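My sister-in-law Aaliyah Gosselin asked me over dinner when she could quit sorting the junk drawer, and I've been chewing on it since May. (Her drawer has 56 batteries in it. We counted!) I work with simulated arms at Kiltevska, mostly putting boxes and small parts where they belong, and my answer was "not this year, sorry."

Carrying one box to a rack is the kind of thing I'd let an arm try all afternoon. Little parts in a bin are what keep me up, and a real kitchen drawer is way worse – rubber bands, soy sauce packets, that one key! I'd still buy one the minute it could do socks, though.
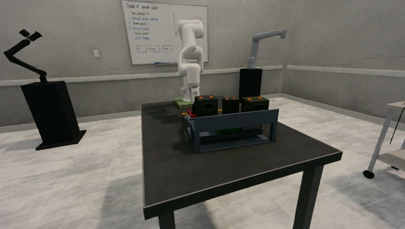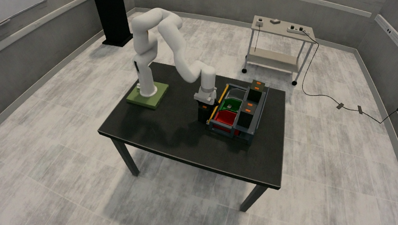
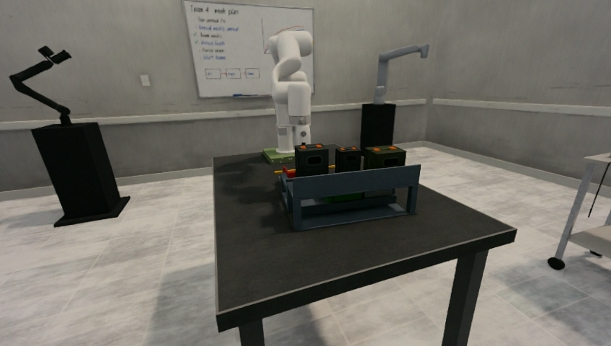
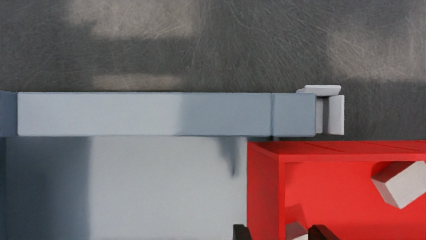
*Boxes, bins and the rack in our simulated room. The last one is the close-up, with the red tray.*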